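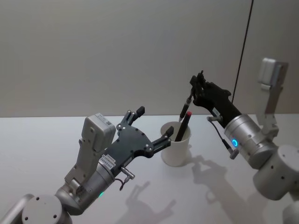 Pens, cups and the shared table
Speaker notes – Orysia Levchenko
Milludthorpe office skills day, September 27, 2024

Slot is 17 minutes plus questions. Kyrylo Zinchenko introduces me and keeps time. Clicker is on the lectern. Water first.

Opening

Say who I am. I look after shared work tables at Bilyk, and before that I did the same job at Skirnesov. Ask for a show of hands: who looked for a pen this week and gave up? Wait for the hands. Don't fill the silence.

Then say what the talk covers. Small things on shared tables, where they live, and how to get them back there at the end of the day. I am starting with the marker, as it is the thing that goes missing most at our place.

Slide 2 – the marker budget

Last year we bought 600 markers for one floor. When Nazar Hnatiuk and I emptied the drawers in September we found 196 of them, most with the cap on and plenty of ink left. People had put them in a drawer and then opened a new box.

Pause here. Somebody always asks about whiteboard versus permanent. Answer: we counted both together. The split is in the handout.

Slide 3 – why a cup

A cup on the table is the plainest holder there is. You can see from across the room whether the marker is in it. A drawer hides it, and a tray lets it roll about under papers.

A white paper cup does the job and costs next to nothing. A black marker shows up well against it. We tried the wire mesh kind and people filled them with paper clips and old batteries. Mention the batteries, it usually gets a laugh, then move on.

Points to make:
One cup to a table.
Markers only. Scissors go on the hook.
Cup stands toward the middle, out of the way of elbows and sleeves.
If the cup gets stained or soft, throw it out and take another from the stack.

Slide 4 – light cups tip

Be fair about the weak side. A paper cup is light and a marker is tall, so the whole thing can go over if it gets knocked on the rim. Show with the demo cup: stand the marker in, tap the top edge with one finger, let it fall. Then do it again with a few coins in the bottom.

Pick a cup up low on its sides. If you pinch it at the rim it bends and the marker leans out. Steady the cup with one hand and take the marker with the other. This sounds fussy on paper but it takes no longer.

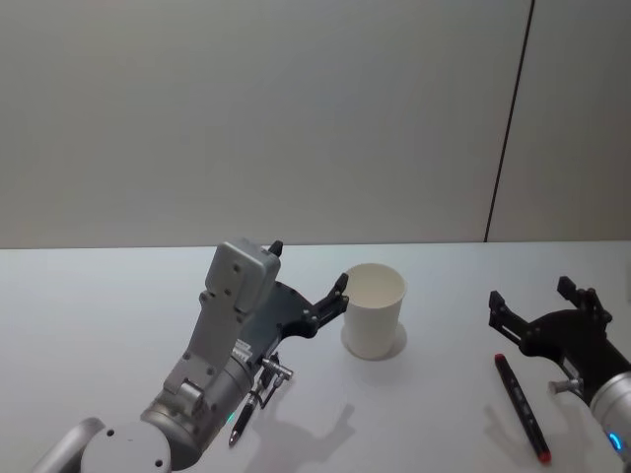 Slide 5 – the clear table

We keep our shared tables white and leave the wall behind them plain. Ruba Harb pushed for this and I was against it at first. I thought it would look bare. What changed my mind was closing time: on a pale top with nothing pinned up behind it, a stray cap or a scrap of tape is easy to spot.

We used to have a planner, two posters and a key rack on that wall. They moved to the corridor. One person complained for a week – leave the name out.

Slide 6 – end of day

Read the list slowly, people write it down.

Cap every marker and listen for the click.
Marker back in the cup.
Paper off the table, even if you plan to come back to it in the morning.
Wipe the top with a damp cloth, then a dry one.
Cup goes back last.

Marker ink on the table: use the Sundent wipes if you have them, otherwise a little rubbing alcohol on a cloth. Try it on a corner first.

Slide 7 – which way up

Skip if past 14 on the clock. Mared Morris asked me to cover this. Whiteboard markers last better lying flat, so the cup is for the one in use. Spares stay in the box on their sides. If one has been standing for a long time and writes faintly, cap it, lay it down overnight and try again before you bin it.

Questions

Likely ones: left-handed users (turn the table, the cup stays in the middle), shared rooms with no owner (name on the door, changes each month), children's groups (heavier cup).

There are 50 handouts on the chair by the door. Ask people to take one per team. Thank Kyrylo, collect the demo cup and the coins.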